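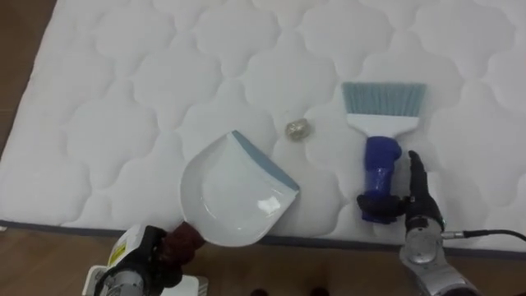 Can you use an ordinary dustpan and brush on a mattress?

A clean one with soft bristles is fine for crumbs, fluff and bits of wrapper, as long as it is kept for the bed and doesn't go back on the kitchen floor. It won't get dust out of the padding or do anything for a stain.

Search this site
Enter keyword
Go

Nirow dustpan and brush, used on a quilted mattress

I bought the Nirow set from the hardware shop in Traltside in May and have kept it in the bedroom cupboard ever since. The mattress is a Plorkard and cost £565, and I wanted a way of getting bits off the top without dragging the vacuum cleaner upstairs. The review covers that one job. I have used the set on the stairs as well, and there is a short note on that further down, but if you want to know how it does on a kitchen floor you will need somebody else.

The mattress matters here because of the top. It is white, and the quilting is done in puffy rounded shapes, a bit like clouds, with the stitching sunk down between them. It is comfortable and it looks nice when the bed is stripped, but anything small that lands on it rolls into the stitching and stays there. Toast crumbs are the worst. Next come the little twists of foil and plastic that come off packets of throat sweets. A flat-topped mattress would be much easier, and if I were choosing again I would think about that.

The pan

The pan is white plastic, glossy inside, with a deep scoop and sides that curve up. A strip of soft rubber in pale blue runs along the front edge. The rubber is the reason I chose it. The cheaper pan I had before had a bare plastic edge, and on fabric a bare edge either catches on the stitching or rides over the top of whatever you are trying to pick up.

On the quilting the rubber works fairly well. If you press down lightly the padding gives, the lip settles into it and there isn't much of a gap. It is not perfect. Where the lip crosses one of the sunken seams there is a small space underneath, and fine crumbs will go through it. The answer is to move the pan along a little so the lip rests against the side of a raised part. You get used to doing this without thinking.

The handle is brown and on the short side. I have small hands and find it comfortable. Ayten Yalçınkaya, who borrowed the set when she was clearing out her spare room, thought it was too short and said she would have liked another couple of inches for reaching the far side of a bed from where she stood. I think that is fair. I walk round to the other side, but her bed is against the wall.

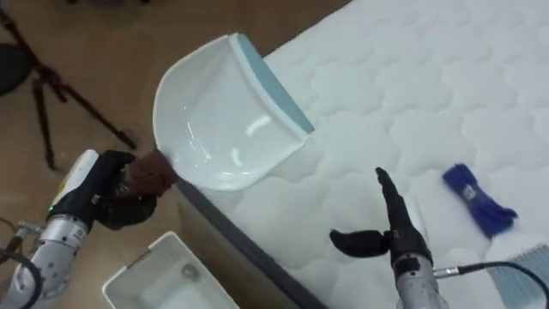
The Nirow pan, with the rubber lip along its front edge.

The depth of the scoop is the other good point. Once something light is in there it tends to stay put when you lift the pan, and you can tip the back down a bit to make sure. With a shallow pan I used to lose half of it again on the way to the bin. The shiny inside means very little sticks. Hair does cling to the rubber, and that needs wiping off with a damp cloth now and then.

The brush

The brush has a white head and a bright blue handle, quite a glossy one, with a rounded end. The bristles are a light grey-blue and fine, set in a straight row. They are softer than on most hand brushes I have owned. I went over a corner of the quilting quite hard on the first day to see if it would fluff up or pull the stitching, and it did neither. I can't promise the same for a knitted or looped cover.

Soft bristles have a drawback. Anything that has worked its way right down into a seam gets brushed over and not out. For those I turn the brush so that the end of the row points into the groove and flick along the stitching. A stiffer brush would do it in one go, but I wouldn't want a stiff brush on the fabric every week.

The handle is smooth and gets slippery if you have hand cream on. Do the bed first and the cream afterwards.

The two pieces don't clip together, at least not on mine. They sit loose in the cupboard, one inside the other, and the brush falls out when I open the door. A hole in the end of the handle for a hook would have been better still.

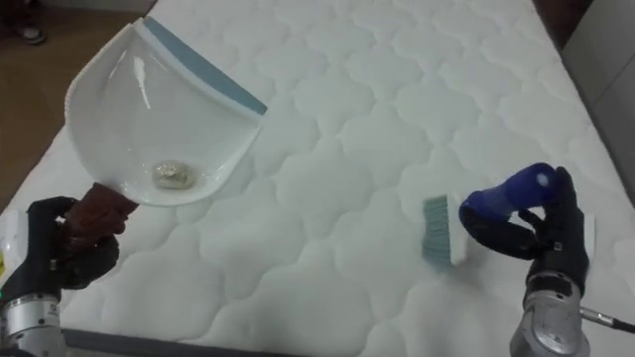
Page last changed: November 2018

How I use it

Strip the bed completely. Give the sheet a shake out of the window before it goes in the wash, or you will be doing the job twice.

Start at the head end and brush towards the nearest long side, in short strokes, following the rows of quilting. Long sweeps send light rubbish flying. A scrap of clear wrapper weighs next to nothing and will hop straight over the lip if you hit it too hard.

Set the pan down on the mattress with the rubber facing the brush and tip the handle up slightly. Bring the bits in slowly and finish with a small flick. Keep the whole of the pan on the top if you can. My mattress has a grey band round the edge, and if you hold the pan over the side the lip lifts away from the fabric and things drop down on to the floorboards.

Single larger bits are quicker by hand, and I don't bother with the brush for those. Where the set earns its place is the spread of small stuff that you can feel but can hardly see.

Doing the whole top takes me nearly 3 minutes. I do it when I change the sheets, and vacuum properly with the upholstery nozzle much less often.

Cleaning the set

Warm water and washing-up liquid, then leave the brush to dry with the bristles hanging down. It must be bone dry before it goes near the mattress again. The first time I was impatient and left a damp streak on the white, which dried without a mark, but it gave me a fright. The rubber lip has stayed firmly on through all of this and shows no sign of splitting.

On the stairs

Gwendolyn Montoya asked me about stair carpet after I first put this page up. I tried it. The pan is good, and the depth is useful when you are going down a step at a time. The brush is too soft for carpet and only pushes the dirt about. Buy a stiff brush as well and use it with this pan.
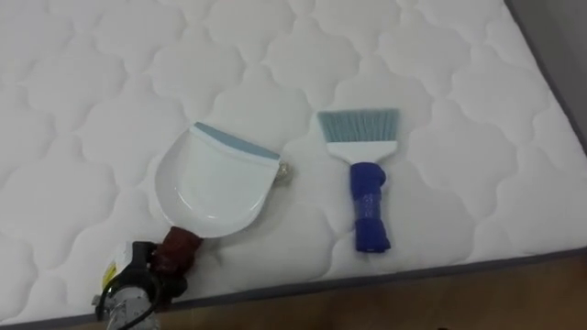 Should you buy it?

For a quilted mattress, a padded headboard or a sofa seat, I would say so. The pan is better than the brush. The soft lip and the deep scoop both do what I wanted, and the short handle will only bother you if you have a long way to reach. The brush is gentle and slow, and you have to put up with going back over the seams.

If your mattress has a smooth top, save your money and use any clean soft brush you have in the house.

Good: rubber lip, deep pan, bristles kind to fabric, easy to wash.

Less good: short pan handle, slippery brush handle, the pieces don't clip together, no hook.

I give it four stars. The shop in Traltside still had them on the bottom shelf by the buckets when I last went in.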